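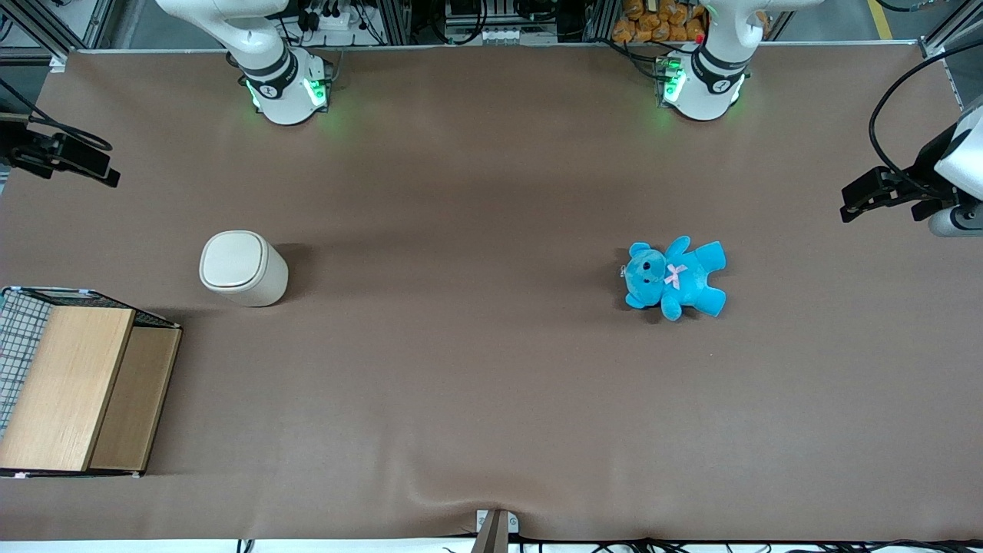

1/ The great toy clear-out, part one

OK so October is apparently the month I deal with the stuffed animals. Brown paper down on the big table, little cream bin up there too, and first out of the bag is the turquoise bear with the pink bow. Flat on his back, arms and legs everywhere. Same, buddy.

2/ The rules

Bình Bùi (my neighbor, has done this with her own kids' stuff) told me to make the call on each toy in under 13 seconds. I have been looking at this bear for a lot longer than that. He came from a gift shop in Mudside on a rainy vacation and he cost way too much!

3/ What goes where

Trash is for anything ripped or leaking beads. Everything else is keep or donate. The donation place over on Martens takes plush as long as it's clean and has no batteries in it, so the singing frog is going to need surgery first.

4/ Bear update

I got right down to his level to check him over, which was a mistake, because now I've seen the little shiny nose up close and I'm supposed to be ruthless here.

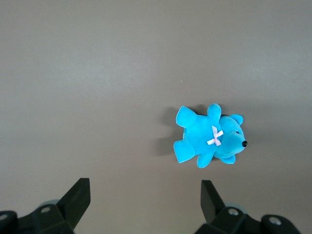
Look at that snout. And the bow!!

5/ Washing, since a few of you asked

I do mine in a zippered pillowcase, cold water, gentle cycle, then air dry on a towel (no dryer, I melted a bunny's fur once and the kid still brings it up). Bows like this one I hand wash with a drop of dish soap. Ribbon goes stringy fast in the machine.

6/ Storage

For the keepers I'm trying to decide between one of those hanging nets and a lidded box. My sister swears by the net. I think it looks like a fishing accident, but it does stay off the floor. If you have one, does it sag in the middle after a few months?

7/ Verdict

Bear is a keep. So that's 3 keeps in a row and I haven't donated a thing yet. Bình is going to yell at me. Part two after dinner, when I have to face the dinosaurs.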